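3.2 Household Storage and Garment Retention

The second part of the survey dealt with clothing kept at home after its last regular use. Of the 3,538 households contacted in Dutgate and Berge, 1,975 returned a complete form. Respondents were asked to sort their garments by type, to record the last month in which each had been worn, and to state whether they expected to wear it again. Following Moen and Løken, items set aside for more than two years were treated as retained.
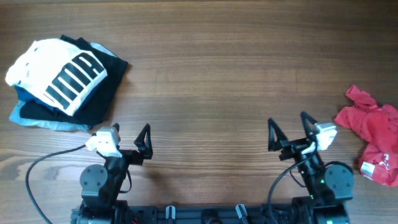

Figure 2. Everyday garments on a wooden tabletop, including a folded white t-shirt with printed lettering.

T-shirts made up the largest group of retained items in both towns. Respondents in Berge kept more winter clothing, while those in Dutgate more often reported children's wear held for younger relatives. Over 400 forms listed at least one garment the respondent did not expect to wear again but had no plan to discard.

These results differ in part from those of Fuchs and Galbraith, who found that storage space was the main limit on retention. In the present sample, the size of the home had little bearing on the number of items kept. Forms returned in August were coded separately, as seasonal storage may have affected the answers (see Section 3.4).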